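Costen Totes: Bench Gallery

Quick page, typed fast, sorry in advance. Tabletop, white, no styling. Bag dumped flat the way it gets dumped at home. Text is mostly me going on about straps.

Background for anyone new: Costen is the plain black fabric tote, one size, one color. We've done 158 in this run. The run before was smaller and sold out by March, and the emails asking for more came in faster than the fabric did. Cutting is done here, straps are done here, labels get sewn on last. Everything gets looked over before it goes in the box.

The shop page says 72 cm for the strap, end to end, before sewing. Measured again this morning. Still 72. Somebody wrote in to say theirs was shorter and yes, it is, the ends get folded under and stitched, you lose a bit at each end. Will fix the wording on the shop page when I get to it.
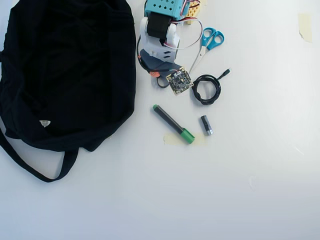

Label placement is the thing I get the most mail about, so that first. Used to go dead center on the front. Looked like a uniform. Moved it down low and off to the left and I like it a lot better, small and white against all that black, you find it when you go looking. It stays there for good now. A few people asked for a version with no label at all, and for that one you can unpick it yourself with a seam ripper, go slow, the thread is black and hard to see at night.

Strap is the other thing. Long on purpose. Goes over a winter coat without a fight. If you're on the shorter side, tie one knot close to the bag and it's fine, I do that on the bike. Please dont cut it, the ends fray and I can't take it back after that.

Wrinkles: yes. It's a soft bag and it folds up to nothing in a drawer, and then it comes out looking like it lived in a drawer. Cool iron, inside out, keep off the label. Or hang it on a door overnight with a couple of books in it. The books work better than the iron.

Fabric for this run came from Puvetti again, same as last time. I did try a roll from Heo in between, cheaper, and it was OK for a week and then went gray along the folds. Sent it back. Paid the return shipping too, so not cheaper in the end.
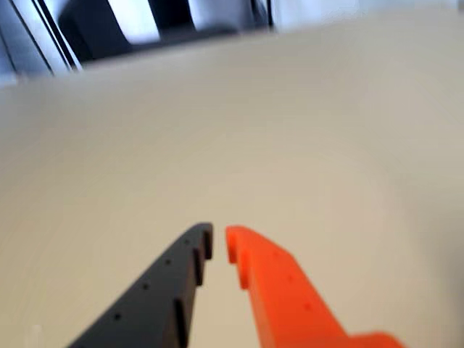 Same roll is going to be used for the next batch, so if you bought one this year and want a second one to match, thats the time. After that the mill changes something in the dye and I can't promise the black will be the same black. It'll be close. Hold the two together by a window and you'd probably see it.

Washing, because I forgot to put the card in the first 12 orders (if you were one of those, this is your card):

Cold water, inside out.
On its own the first time, or with other black stuff.
No dryer. Really, no dryer.
Hang by the bottom corners, not the strap.
Label may curl after a wash, press it flat with a thumb while it's damp.

What fits: groceries for two, a laptop in a sleeve, a sweater and lunch. A 12 inch record goes in flat. What does not fit is a large pizza box, one customer tried, sent me a photo. Weight wise I carry potatoes in mine and haven't lost a seam yet, but I wouldn't put bricks in it.
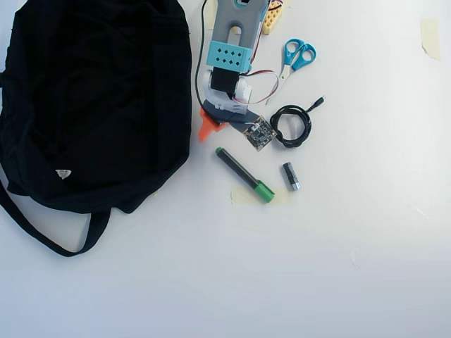
Costen tote in black, flat on the table, strap out, label at lower left.

Running total since the first bag is 3440, which I had to add up twice. Most of those went out folded in a paper sleeve. New sleeves are from Skarnex and a bit stiffer, so the bag shows up with less of a crease down the middle. Not no crease. Less.

Repairs: still free for strap stitching, you pay postage one way and I pay the other. Put a note in with your adress, I have two bags on the shelf right now with no name in them and no idea where they go. If one is yours, write to me and tell me which end of the strap came loose.

More pictures when the next batch is sewn. Going to try to get one on a hook and one with stuff in it, a few of you asked. Orders placed before 2 pm go out the same day, later ones the next morning.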